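How to Run a Block-Pushing Demonstration for Visitors

Barkemel Robotics Center, Visitor Program 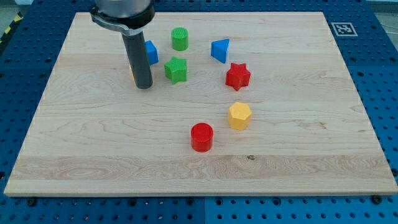 Staff and student hosts should follow this procedure for any open day or group visit that includes the pushing station. It replaces the June instructions. Hosts who have not run the station before must first complete one practice session with Beatrice Muriithi.

Before the group arrives

1. Confirm the group size with the front desk. The demonstration hall admits 38 visitors at a time. Larger groups are divided, and the second party begins in the Nyanda gallery.

2. Check that the maple board is seated flat on the blue table. Press down on each corner. If the board rocks, stop and call the lab at extension 2101.

3. Set out the blocks in a loose cluster toward the far side of the board and keep the near side clear. Stand every block on its flat base. Mix the colors and shapes so that no two blocks of one color touch.

4. Leave the printed marker on the table beyond the far right corner of the board. It must not be covered, moved or wiped with cleaning fluid. Cables stay on the floor behind the table.

5. Load the visitor program and run it once at low speed. The rod should travel just above the wood without scraping it. If it touches, raise the height setting one step and run the program again.

During the demonstration

6. Ask visitors to stand behind the yellow and black floor tape. Children under 12 must be with an adult.

7. Introduce the task in one or two sentences. We suggest: "The robot has one finger and cannot pick anything up. It has to move each block by pushing."

8. Invite a visitor to choose a block and a destination, such as "the red star to the left side." Enter the request at the console and read it back aloud before pressing Start.

9. Keep one hand near the stop button whenever the arm is moving. Do not reach over the board until the console shows Paused.

10. A block may tip or slide off the board. Pause the arm, return the block by hand and resume. Visitors often ask why this happens, and hosts are welcome to discuss it. Pushing a cylinder off center makes it turn, and the star shapes can catch on their neighbors.

Allow 15 minutes for each party, including questions.

After the visit

11. Park the arm, switch the console to standby and return the blocks to their tray. Dust the board with a dry cloth.

12. Record the number of visitors and any stops in the station log. Requests for school visits should be passed to Kipchumba Swai at the Ganbridge office.

Procedure last revised September 24, 2024.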